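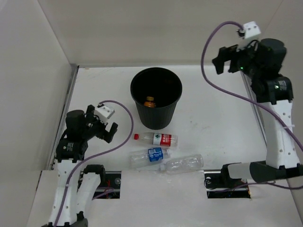

Clear plastic bottles, one with a red cap, beside a black bin.

Bottle deposit schemes

April 8, 2021 · 2 min read · 8 comments

A deposit scheme adds a small sum to the price of a drink, and you get it back when you return the bottle. I grew up with one in Rulura (glass only, in those days) and I still can't walk past an empty without thinking of sweets!

The idea is older than plastic. Breweries and dairies wanted their glass back, so they charged for it, and shops kept crates out the back. When cheap throwaway bottles came in, most of those small schemes faded away.

Rulura brought its scheme back one November, starting with 100 shops, and Flivent joined later. Jardine still leaves it to the kerbside lorry, which I think is a pity. Caps can stay on in Rulura but must come off in Flivent – I've been caught out by that more than once.

Returned plastic is sorted by colour, squashed into bales and chopped into flakes. Clear flakes fetch the best price, as they can be made into nearly anything. Coloured ones often end up as carpet or strapping.

14 shares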